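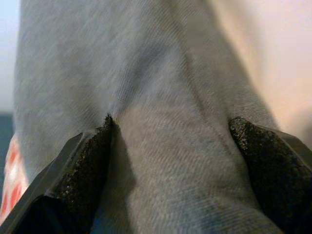 CLORNNESS, December — Reinholz opened its handling lab to visitors on Tuesday, giving local textile firms and members of the public a chance to see how its robots deal with cloth and other soft goods.

The open day ran from 2 p.m. until early evening and drew 218 people, according to the sign-in sheet at the front desk. Groups went through in turns, with a short talk first and then time at the work stations.

The main demonstration was fabric handling. A robot closed its two black fingers on gray twill, and visitors could follow the grip up close on a screen fed by a small camera at the wrist. The fingers have rough, speckled pads on their inner faces, and several people asked to handle a spare set that had been laid out on a side table.

Zeyu Han, who leads the soft goods work at Reinholz, told the groups that cloth is still one of the harder things to give a robot.

"A box is the same shape every time you go to pick it up," Han said. "With fabric, the first touch changes it. You have to decide where to pinch, how hard, and what the rest of it is going to do while you lift."

Han said the lab uses everyday items for most of its practice work and swaps them often. Twill is a regular choice because the weave shows up well on camera and the slanted lines make it easier to see when the material has twisted. Thin, shiny fabrics are harder, and the lab did not put any in front of visitors this time.

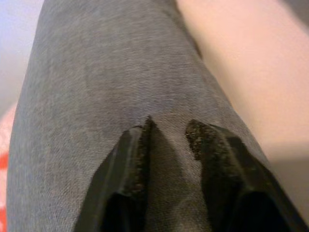

Two gripper fingers press into a gray fabric-covered item at the Reinholz open day.

Part of the talk dealt with grip force. Too little and the cloth slides out, too much and it creases or marks. The lab has been comparing pad surfaces since the summer, Han said, and has tried nearly 50 combinations of material and grain. Pads wear down with use and are changed on a schedule, though the schedule is still being worked out.

Woteo, a commercial laundry company with a plant on the east side of Clornness, sent a group of its floor staff. The company has been talking with Reinholz about a trial on its sorting line. No start date has been set, and a spokesperson for Woteo said any trial would begin with one station on the day shift.

Upholstery maker Sarnico was also there. Its staff wanted to know about covers and padded pieces, where the fabric has something under it and the fingers have to press without leaving a dent. Han said that kind of job is on the lab's list for the coming year.

Speed came up more than once in the question period. Han said the demonstrations were run slower than normal so that people could see each step — the lab's own tests go faster, but they are still behind a trained worker on most folding and sorting jobs. Asked when that might change, Han declined to give a date.

Other questions were about cost, cleaning and what happens when an item is dropped. In the lab, a dropped item is logged and the attempt is started over. A line in a working plant would need a different answer, Han said, and that is one of the things a trial would look at.

Reinholz plans to hold a second open day in the spring. Group visits are limited to 40 people and should be booked ahead through the front desk. There is no charge. Visitors can park in the lot behind the building, and the lab is on the ground floor.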